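ロボットに手で教えるときの作業メモ。スレッドで流す。
8/26/19

1/
対象は6軸アーム+電動グリッパ。課題は小さいブロックを木の天板からつまみ上げ、数センチ浮かせ、指定位置に戻すだけ。社内では課題名をUrkuricoと呼んでいる。由来は知らない。

2/
教示方法はふたつ併用している。アームを直接つかんで動かす方法(以下、直接教示)と、手元の入力装置で動かす方法(以下、遠隔)。入力装置はValtgateの小型リーダーアーム。記録は全部Orkowという自作ロガーに入る。

3/
先に結論を書くと、把持の直前から直後までは遠隔、それ以外の大きな移動は直接教示で録るのが今の運用。混ぜて録るとデータの性質が変わるので、エピソード単位でタグを付ける。タグの付け忘れが一番高くつく。

4/
直接教示の準備。重力補償をオンにする前に、ツールの質量と重心を入れる。アダプタ、フランジ、グリッパ本体、ケーブルの引っ張り分。最後のやつは数値にならないので、実機で手を離して流れる方向を見てから補正する。

5/
ケーブルを甘く見ると手首がじわじわ回る。人間はそれを無意識に押さえ、押さえた分が軌道に残る。再生すると妙なひねりが出る。学習させるとひねりごと覚える。

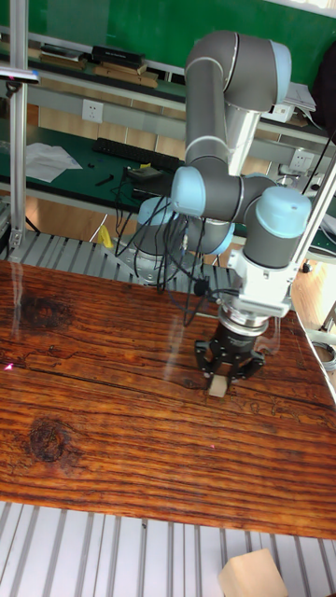
対策としては、手首の可動範囲を先に全部回してみて、たるみが足りなくなる姿勢を避けるように初期姿勢を選ぶ。結束位置をずらすのは最後。ずらすと重心がまた変わる。

6/
直接教示で持つ場所も決めてある。手首のひとつ手前のリンクを両手で。グリッパを握って動かすと楽だが、指先に自分の手の力が入り、力覚のログが使えなくなる。あとから除去しようとして三日つぶした人間がここにいる。

7/
開始姿勢は毎回同じにしない。同じ姿勢から始めたデータだけで学習させると、少しずれた位置から始めた途端に止まるか、空中で往復する。指先が天板に近い開始と遠い開始を混ぜる。手首の向きも少し振る。

8/
ただし振り幅は人間に任せない。「適当にばらけさせて」と頼むと、人は右手側に寄せる。Orkowに開始姿勢を抽選させて、アームが自動でそこに行ってから録画開始。操作者は受け取るだけ。

9/
遠隔側の話。Valtgateの入力は200 Hzで読む。アーム側の指令周期と合っていないので、間に補間を一段入れる。補間を強くすると滑らかだが遅れる。遅れると操作者は早めに止める癖がつく。癖はデータに入る。

10/
遅れの評価は体感で決めない。リーダー側とフォロワー側の関節角を同じ時刻軸に載せて、ずれを見る。体感は慣れで消えるが、ずれは消えない。午後のほうが「遅れてない」と言う操作者が多い。数値は午前と同じ。

11/
スケーリングは把持付近で落とす。手を大きく動かしてもアームは小さく動く設定。切り替えはペダル。自動切り替えも試したが、境界で速度が不連続になり、ブロックの手前で指がびくっとする。ペダルに戻した。

12/
クラッチ操作(手元だけ動かしてアームは止めておく)の区間は、記録から落とすか残すかで意見が割れる。うちは生ログに残し、学習用に書き出すときに落とす。生ログから消すと、あとで時刻の整合が取れなくなる。

13/
グリッパは開閉の指令値と実測値の両方を記録する。指令値だけだと、つかんだのか空振りしたのか区別できない。ブロックに当たれば実測値が途中で止まる。この差分が把持成功の一番安い判定器になる。

14/
判定器の閾値はブロックの材質で変わる。柔らかいものは潰れる分だけ実測値が進む。閾値を固定したまま試料を変えると、成功ラベルが静かに壊れる。試料の種類はメタデータに必ず入れる。 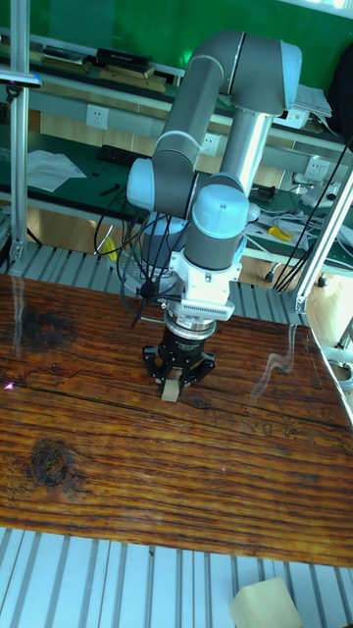 15/ カメラと照明

固定カメラは作業が始まったら触らない。キャリブレーションの取り直しは触った時点で確定。締め直しも「触った」に含む。

16/
光沢のある天板は映り込む。指先の反射が天板側に出て、深度が穴だらけになる。艶消しシートを敷く案は出たが、評価も同じ天板でやる約束なので採らなかった。映り込み込みで覚えてもらう。

17/
木目のはっきりした板は、位置合わせの目印には便利。ただし操作者が木目を目印にして置くと、ブロックの位置が特定の筋の上に集中する。ヒートマップにしたら縞になっていた。配置もOrkowの抽選に変えた。

18/
抽選した配置は画面に十字で重ねて出す。操作者はそれを見てブロックを置き、手を引いてから開始ボタン。手が画角に残ったまま始まったエピソードは、長さに関係なく破棄。例外を作ると判断に時間がかかる。

19/
露出は固定。自動にしておくと、アームの明るい部分が画面の大半を占める姿勢で全体が暗くなる。姿勢と明るさが相関したデータになり、原因を特定しにくい種類の失敗をする。ホワイトバランスも固定。

20/ 操作者

ここまでに録ったのが848エピソード。操作者は3人。一番速いのはDespina Toma。速いが、つかむ直前に必ず一拍止まる。本人に聞いたら「止まっていない」と言う。速度ログでは止まっている。

21/
この一拍は捨てるべきか。捨てて学習させた版と残した版を比べると、残した版のほうが把持位置のずれが小さかった。停止中にカメラの画像が安定し、そこで見えたものと次の動作が対応しやすいのだと思う。確認はまだ。

22/
一方で停止が長すぎるデータは害になる。「止まっている状態から止まり続ける」が最も多い遷移になるので、再生時にそこで固まる。対処は停止区間の間引き。全部は削らない。

23/
操作者が変わると速度分布も変わる。正規化はしない。代わりに操作者IDを残し、学習セットの比率を書き出しのときに決める。あとから変えられる形にしておけば、どれが正解かを今決めずに済む。 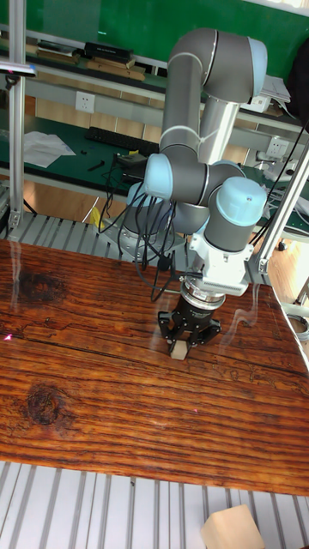 持ち上げたあとの高さも人によって違う。直接教示だと高め、遠隔だと低めに出る。遠隔は画面越しに天板との距離を読むので慎重になるかと予想していたが逆だった。画面では奥行きが詰まって見え、十分浮いたつもりになるらしい。

24/
高さの下限を仮想的な壁として入れる案もある。入れた。やめた。壁に当たった感触が操作者に返らないので、リーダーだけ進んでアームが残る。差が溜まり、離れた瞬間に追いつこうとして動く。危ない。

25/
代わりに音を付けた。低すぎると短い音が鳴るだけ。アームの動作には介入しない。これで十分だった。うるさいという苦情は来ている。

26/ 失敗の扱い

落とした、滑った、空振りした。こういうエピソードも消さない。失敗タグを付けて別の棚へ。そこからやり直して成功したものは「回復」タグ。回復データは少量でも効く。

27/
回復データを意図的に作るときは、わざと指の片側だけ当てるところから始める。ブロックが少し回り、そこから向きを合わせ直す。直接教示では手の位置が邪魔になって見づらいので、これは遠隔専用。

28/
演技の失敗と本物の失敗は軌道が違う。演技のほうは、外す前に減速する。本人は自然にやったつもりでいる。見分けがつくほど差があるので、タグも別にした。「失敗(意図)」「失敗(自然)」。

29/
直接教示に失敗タグはほとんど付かない。つかめる位置まで手で持っていけるから当然で、これは長所であり、欠点でもある。ずれた状態からの立て直しを一度も見たことがない方策ができあがる。

30/ 再生による検査

録ったものは抜き取りで再生する。同じ初期配置にブロックを戻し、関節軌道をそのまま流す。つかめなければ、どこかの時刻かキャリブレーションがずれている。学習より先にこれをやる。

31/
再生速度は最初は落とす。落とすと力のかかり方が変わるので、検査の判定は元の速度で行う。遅い再生は経路の確認専用。遅い再生で通ったから合格、としていた時期があり、その分は全部やり直した。

32/
再生中は誰も画角に入らない。非常停止は手元。直接教示の直後は人がアームの近くにいるので、モード切り替えの前に一度必ず離れる。重力補償が切れた瞬間にわずかに沈む個体がある。

33/
時刻同期は、カメラ、関節、グリッパの三系統。グリッパだけ別の通信線なので遅れやすい。Tanoliのドライバは受信時刻を打つため、送信側の時刻とは一致しない。起動時に開閉を数回やらせて、映像の指の動きと突き合わせて補正値を出す。

34/
補正値は起動のたびに変わる。変わらないと思って固定値を書き込んだ設定ファイルが残っていたら消すこと。うちには残っていた。

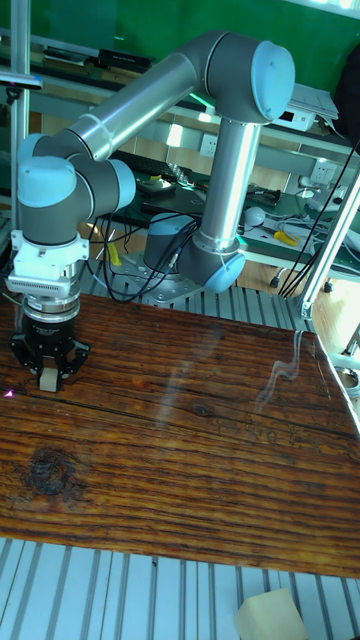
読了時間 12分

35/
質問が来ていたのでまとめて返す。「直接教示だけではだめか」。手首にカメラを付けない構成なら、かなりのところまで行ける。ただし人の腕が画面に入る。隠れている部分が多いデータで学習させ、人のいない画面で動かすことになる。

36/
回避策は、直接教示で軌道だけ録り、再生しながら映像を録り直すこと。手間は倍。ブロックの初期位置を正確に戻せることが前提になる。動かす対象がひとつならできる。増えると無理だった。

37/
「VRコントローラではだめか」。試した範囲では位置は良い、姿勢が荒れる。手首の関節が特異姿勢に近づいたときの挙動が操作者に伝わらない。リーダーアームなら手元の形が同じなので、嫌な姿勢は手で分かる。

38/
「何エピソードから学習が回るか」。課題と配置のばらけ方次第なので、単独の数字は出さない。少ないうちに一度学習を通して、書き出しと評価の経路だけ先に確認することは勧める。モデルの出来はその段階では見ない。

39/
「操作者の疲労は管理しているか」。12エピソードで交代。それを超えると把持前の修正動作が増える。本人の申告より先にログに出る。交代直後の最初の一本は練習扱いで、タグは「慣らし」。

40/
Orkowの公開予定は未定。設定ファイルに社内のパスが大量に入っていて、それを剥がす作業が止まっている。タグの定義表だけなら出せるので、整理できたらこのスレッドの下に付ける。

41/
訂正。19/のホワイトバランスは、初期に録った分では自動のままだった。該当エピソードには除外タグを付けた。手元に古い書き出しがある人は、タグを読み直してから使ってほしい。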